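Dish Racks and Towels: Frequently Asked Questions

At the Gronov shop we receive many letters about drying dishes at home. We collected the most common ones on this page.

Which rack do I need for plates?

A coated wire rack is enough for most homes. Plates should stand on their edge, so the water can run down.
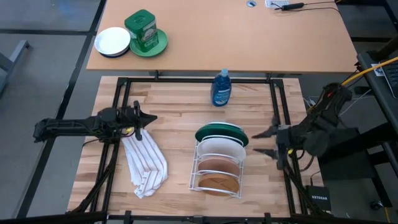
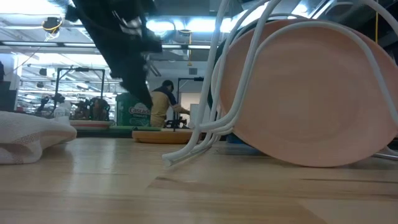
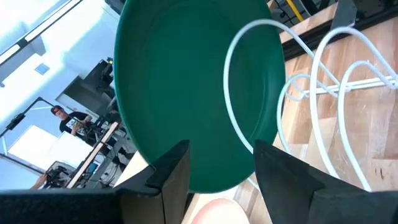 Please look also at the distance between the wires. Thick stoneware needs a wider space than thin porcelain, and you should never push a plate in with force.

Can I put bowls in the same rack?

Yes, but a deep bowl takes the place of several plates. Put it at the end of the row, with the opening turned a little down.

Is a wooden table safe under a wet rack?

Oiled wood is fine if you wipe it the same day. With the Flollutau rack you can order a drip tray for $14. It is not included in the box.

How often must I wash the dish towel?

We advise every two days, and at once if it smells. Cotton towels can go in the machine with other kitchen cloths. Do not use fabric softener, it makes the cotton absorb less water.

The white coating came off my rack. What can I do?

Stop using it for dishes, because the wire below can rust and leave marks. If you bought the rack from us, write to us with your order number.

How long can I return a rack?

You have 30 days from delivery. For the Irodik models sold before October it is 25 days.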